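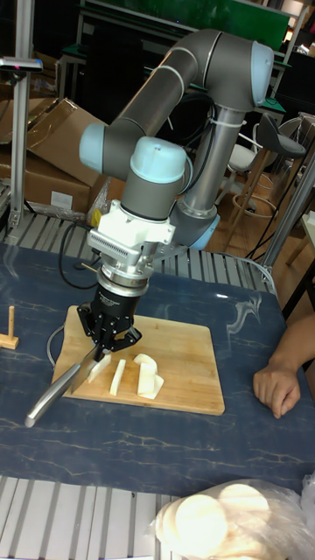
Print this page | E-mail this story

The Late Runs

Elfriede Petersen had been a cook for most of her life before she was anything to do with robots, and when Amr Fahmy asked her to come and sit beside the arm on run 325 she brought her own apron, out of habit, though she'd been told quite clearly she wouldn't be cutting anything.

"You just sit," said Amr. "If you'd have done it differently, press the button."

"And if I'd have done it differently every time?"

"Then we shall have a lot of data," he said, and went off to find her a cushion.

That was the whole of the Wekura method, more or less, though Ruben Postma could make it last an hour and usually did. The old way had been to show the arm a great many good cuts and hope that it would pick up the knack. Ruben's notion was that it might learn more from being interrupted. A cook would watch, and at the moment she winced she would press, and the arm would stop, go back a little and try that part again, with the wince written into its memory alongside the pressure and the angle of the knife. Nouhaila Benmoussa, who had to write it all up, refused to put the word "wince" in a paper and called it an early correction signal, but in the kitchen corner it was a wince and it stayed one.

Elfriede pressed the button 19 times that first afternoon. She pressed when the blade came in too steep, and when it dithered, and once because Zanele Du Plessis had dropped a mug in the corridor and made her jump. (Nouhaila took that one out again.) She talked to it, too, the way she had talked to every nervous boy who had ever stood at her elbow with a pile of vegetables. "Gently, love. Let the weight do it. There's no bus to catch."

By run 351 she was pressing hardly at all, and it bothered her. She said so to Zanele over tea.

"It's what we want," said Zanele. "The score's up to 60 and it was nowhere near that in November. Ruben's been humming."

"I know it is. Only I can't tell if it's got better or I've got used to it."

Zanele put down her biscuit and looked at her for quite a long while, and then she went and fetched Nouhaila, and Nouhaila fetched Ruben, who stopped humming. They were in there until the lights went off in the corridor, arguing very kindly about how you might ever tell the one thing from the other, and whether a second cook who had never met the arm ought to be brought in to sit on the cushion.

Elfriede listened for a bit, then folded her apron over the back of the chair and went to ring her sister, who had cooked for schools and was extremely hard to please.

Last updated: 2025-02-11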